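Zidwood 推出 Votwood 系列蘑菇头按钮开关,橙黄色款同步开放订购

2021年4月

供媒体及行业朋友取用,可全文转载,可删节

各位编辑、各位同行、各位柜子里永远多塞了一只备用按钮的设备师傅们,大家好!

我是 Zidwood 负责按钮和指示灯这条线的产品经理。公司说这次的新闻稿可以由我自己写,只要把该说的都说到,我就不客气了。先说正事:我们的新系列 Votwood 蘑菇头按钮开关从本月起正式接受订购,首批备货 2,572 只,已经全部入库,单只零售价 141 元,含安装螺母和一张折起来的说明书。帽子颜色一共三种:红色、橙黄色、绿色。三种颜色一个价,没有哪一种要另外加钱。

写到这里,按规矩一篇新闻稿差不多可以收尾了,可我憋了很久,还想多聊几句。

先聊聊帽子。做按钮的人说起“帽子”,指的就是最上面那个用手掌去拍的大圆头。蘑菇头这个叫法不知道是谁先叫起来的,反正行里都这么叫,客户打电话来也是“给我来几个蘑菇”。以前我们家的蘑菇头边缘做得比较利落,拍起来有一圈硬边。装配车间的师傅戴着厚手套无所谓,可是很多小工厂、小作坊里的人是光着手操作的,一天下来按好多回,掌心那里会不舒服。Votwood 的帽子边缘重新做了倒圆,顶面还是平的,手掌放上去稳稳的,往下压的时候力气是摊开的。这个弧度我们改了好几版,我自己在办公桌上装了一排样件,路过的同事都会顺手拍一下,拍完还要发表意见,有的说太滑,有的说太钝,有一阵子我听见“啪”的一声就知道又有人要提建议了(大家的建议我都记着呢,谢谢!)。

再聊颜色。红色的不用多讲,急停就该是红色,这一点我们不打算搞任何花样,订货表上也写得很清楚:凡是用作急停的位置,请选红色帽,并且按照您那台设备适用的规范去选型和接线。橙黄色和绿色是给其他操作用的,比如复位、暂停、呼叫、点动,看各家的习惯。橙黄色这一款是我个人最喜欢的,调色调得也最久。偏黄一点,放在灰色的控制箱上显得轻飘飘的;偏红一点,又容易让人远远地看成急停,这可绝对不行。最后定下来的颜色很像熟透的柿子再往黄里走一步,室内灯光下亮堂,光线暗一些的时候会沉成琥珀色。表面带一点点光泽,没做成镜面那种亮,手印没那么显眼,拿湿布抹一下就可以了。

帽子下面是一圈银色的金属环。这圈环子在公司内部吵过一架。成本那边的同事认为可以换成黑色塑料件,省事,也不影响功能。我是坚决要留的那一派。控制箱面板每天被人摸来摸去,按钮和面板交界的地方最容易显旧,有这么一圈金属在,整个按钮看起来就精神得多。后来大家各退一步:金属环保留,包装盒从硬盒换成了普通纸盒。所以老客户收到货如果觉得盒子比以前朴素,就是这么回事,里面的东西只会比以前好。

金属环再往下,是黑色的安装颈,外面有一道一道的纹路,方便手指捏住去转。这里要给装箱师傅们说一句:安装孔沿用 30 毫米,跟我们上一代完全一样,旧面板不用重新开孔,拆下旧的,换上新的,拧紧就行。我知道很多人看新闻稿只想找这一句话,所以特意放在段落中间考考大家的耐心,开玩笑的,产品页最上面也写了。

最底下是蓝色的触点座。我们家的触点座一直是蓝色,偏灰、偏绿的那种蓝,第一代产品就是这个颜色,后来每次开会都有人提议换掉,每次都没换成。打开一个旧控制箱,里面线乱成一团,灰扑扑的,看见那一小块蓝,就知道是 Zidwood 的东西。有位做维修的客户跟我们说,他找我们的按钮从来不看型号,先看蓝色。这句话我写进了去年的工作总结里,领导没有删。

触点座可以单独拆换,这一点请大家务必知道!按钮用久了,先出毛病的往往在触点这一块,帽子和金属环还好好的,整只扔掉太可惜。Votwood 的触点座和上半部分是卡扣连接,断电之后拨开卡扣就能取下来,换上新的,再听到“咔”的一声就到位了。常开、常闭的触点座都能单买,常用的组合我们仓库里有现货。要提醒的是,拆换之前必须先断电、挂牌,请交给有资质的人来做。这句话在说明书里出现了好几遍,法务的同事问我能不能少写两遍,我说不能。

说到说明书,也换了。以前那张说明书字小得可怜,我自己都要把它举到窗户边上去看。新版字号放大,接线图单独占一面,折叠的方式也改了,展开以后接线图正好朝上,可以直接贴在控制箱门的内侧。中文、英文各一份,印在同一张纸上。

这个系列从画第一张草图到现在,有两家伙伴一直陪着我们试用,我想专门谢谢他们。

一家是 Dal Bello,做木工设备改造的,专门把老锯台、老刨床收拾干净了再装上新的控制部分。他们那里的环境对按钮来说可以说是相当不客气,到处是木屑,细的粗的都有,什么缝都钻。我们拿着样件去的时候,他们的车间主管接过来看了一眼,先往帽子底下的缝里吹了口气,然后说:“这里会积灰。”我们回来就改了密封圈的位置。第二次再去,他又吹了一口气,点点头,没说话。我觉得这是我做产品以来得到的最高评价之一。Dal Bello 从今年开始,新交付的改造设备上,复位按钮统一用我们的橙黄色款。

另一家是 Mamico,做食品包装线的,规模不大,活儿很细。他们关心的事情跟木工车间完全两样。他们那边每天收工都要擦洗设备,擦得非常勤快,所以特别在意表面好不好擦,有没有藏东西的死角。帽子背面原来有一圈加强筋,就是听了他们的意见才挪到里面去的,现在手指伸到帽子下沿摸一圈,是顺的。Mamico 的操作员大姐们还提了一个我们完全没想到的意见:希望绿色再绿一点,“现在这个像没熟的”。我们照办了,所以目前大家拿到的绿色款是熟了的绿。

两家的试用在去年 8 月前后开始,装在真正天天开工的设备上。我自己跑了很多趟现场,站在设备旁边看人怎么按按钮,看得别人都不太好意思按了。看久了会发现,大家按按钮的方式真是五花八门:有用掌根拍的,有用拇指一点一点压的,有抱着一箱东西腾不出手、直接用手肘顶的。用手肘那位师傅给我的启发最大,帽子的直径就是在看过他之后又加大了一点。他大概到现在也不知道这件事。

有几个问题最近销售同事被问得特别多,我在这里一块儿答了,省得大家再打电话(当然打电话我们也欢迎)。

上一代还卖不卖?卖,库存卖完为止,配件会继续供应,已经装在设备上的不用着急换。

上一代的触点座能不能装到 Votwood 上?不能,卡扣的形状改了。硬装是装不上的,请别用力掰,我们在办公室里试过,掰坏的那只现在在我抽屉里。

能不能在帽子上印字?可以,白色或者黑色,字数不要太多,蘑菇头就那么大点地方。印字的订单交期会长一些,具体请问销售。

能不能混色订?当然能,三种颜色随便搭,一只也发。之前有客户以为我们只做整箱的生意,犹豫了很久才来问能不能买一只,我听了挺过意不去的。小作坊、学校实训室、自己在车库里修机器的朋友,都请放心来买,我们的仓库同事打包一只和打包一箱一样认真。

自锁的有没有?有,旋转复位,帽子往下压住以后会锁定,顺着箭头一转就弹起来。不自锁的也有,松手即回。下单的时候请看清楚型号最后的字母,这两种外观非常接近,买错的不在少数。如果真买错了,没有安装使用过的,收到货 30 天之内都可以换,来回的运费怎么算,订货页上有说明。

还有人问,为什么叫 Votwood。这个嘛,公司给产品起名的传统是留一个“wood”在后面,前面怎么起就看当时坐在会议室里的人了。我们公司最早是给木工厂做配电箱的,所以名字里有个 wood,后来业务慢慢变了,名字留了下来。至于前面那三个字母,会议纪要上没有记录,我也问不出来。

说说产能。首批 2,572 只里,红色占了大头,橙黄色其次,绿色最少。如果橙黄色先卖完,我会非常得意,因为当初定数量的时候,我一直在争取多做一些橙黄色。第二批已经排进生产计划,暂时没有涨价的打算。价格我们算得很仔细,141 元这个数字看着有零有整的,有同事建议凑个更好看的,后来还是照实际算出来的定了。批量采购另有报价,Dal Bello 和 Mamico 也都走的同一张报价表,不搞特殊。

另外想跟媒体朋友们交代一下样品的事。需要拆解或者试装的编辑部,可以来信说明用途,我们寄一只自锁的、一只不自锁的,颜色您挑,用完不必寄回。拆开以后如果装不回去也没有关系,弹簧容易跳出来,拆的时候请拿块布盖着,尤其是第一次拆的朋友。要产品尺寸图、接线图、三种颜色的标准图片,也请来信,一般当天就能发出。想来看装配的也欢迎,装配间就在我办公室楼下,提前打个招呼,我来带路。鞋子请穿防滑的,茶水我们管够。

产品信息一览

系列名称:Votwood 蘑菇头按钮开关
安装孔:30 毫米
帽色:红、橙黄、绿,共 3 种
动作方式:自锁(旋转复位)、自复位
触点座:可单独拆换,常开、常闭可选
零售价:每只 141 元
首批数量:2,572 只
包装内容:按钮一只、安装螺母、中英文说明书

关于 Zidwood

Zidwood 设计和生产控制箱用的按钮、指示灯、选择开关及其配件,客户以中小型设备厂、改造厂和维修部门为主。产品和配件均可零买。

媒体与样品联系:请致信 Zidwood 按钮与指示灯产品组,信件会直接到我这里。订货请联系各地销售,或者在产品页下单。
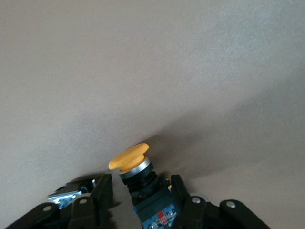

对了,产品组最近还在收集大家对下一款指示灯的意见,太亮、太暗、灯罩难拧,什么都可以写来,跟样品申请放在同一封信里就行,我都会看。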